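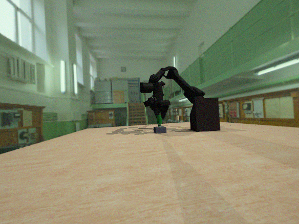 So what do the Rokdale Herons need to fix before next season? Third-down defense, and I'd put it ahead of quarterback, which I know will get me yelled at.

Okay, thread on our weird little football team. I have watched every snap of this season, some of it twice, and I have feelings.

Start with the record: 8 wins, 8 losses. If you'd offered me that in camp I would've grabbed it with both hands. We'd just traded our best pass rusher, the left tackle was a rookie, and our kicker was a guy from the Naltbridge practice squad. Eight wins with that roster is pretty good!

But the way we got there, oh boy. Lost the first four. Won five in a row. Then dropped three where we led in the fourth quarter of every single one. I aged.

The Brorkireo game is the one I keep going back to. Up by six, third and 16, they're backed up on their own goal line. We rush three and drop everybody else. And their slot guy is standing by himself in the middle of the field like he's waiting for a bus. 71 yards. Four plays later we're losing.

Same thing happened against Naltbridge, only it was third and 11. And the week after that. We keep going soft on third and long and every offensive coordinator in the league has figured it out.

My brother says it's the linebackers. I say it's the call. You can't ask a linebacker to run with a slot receiver for five seconds, I don't care how fast he is.

Now the fun part: Delali Owusu. 841 rushing yards, and he didn't start until week six!! He runs like he's late for something. That stiff arm on the sideline at Mensah Field, where he just kept the safety out there at arm's length for ten yards, I've watched it more than my own wedding video.

I don't get why he sat for five games. The coaches kept saying pass protection. Fine, he missed a block in preseason and the quarterback got flattened. But we were running for nothing in those first weeks and he was over there in a warmup jacket.

The quarterback, since people keep asking me. He's okay! He throws a lovely deep ball and a terrible screen. He holds it too long when his first read is covered. With a real running game behind him all year I think he's a ten-win guy, and I'd give him one more season before spending a first-round pick on somebody's kid brother from a spread offense.

The rookie tackle was rough early and then sort of quietly fine. I stopped noticing him by November, and for a left tackle I'll take that.

Wish list, in order. A new voice running the defense. A slot corner who can cover a whole play. One more pass rusher, and please don't let it be a 33-year-old on a one-year deal again. Keep the kicker. I was so mean about the kicker in camp and he won us two games.

Somebody already replied that I forgot the punt return touchdown against the Mensah Miners. I did not forget it, I was in the bathroom. I heard it through the door.

Anyway I'm renewing the seats. Same row, same guy behind me with the cowbell. If you're up in the north end, come say hi at halftime, I'm the one in the old orange rain poncho.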